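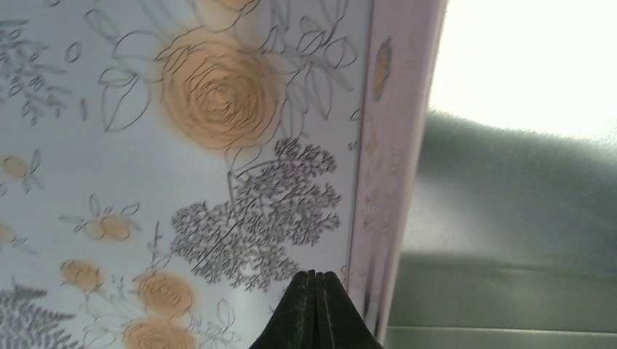 4.2 Closing and Storing the Kimulel Keepsake Container

1. Wipe the printed lid with a soft, dry cloth. Do not rub the rose pattern.
2. Set the lid squarely on the base and press down lightly at opposite corners.
3. Place the container on a level shelf, away from direct sunlight.

Note: Lids are not interchangeable with those of the Vakden series.

CAUTION: Do not stack more than 2 containers - the lid may bend under the weight.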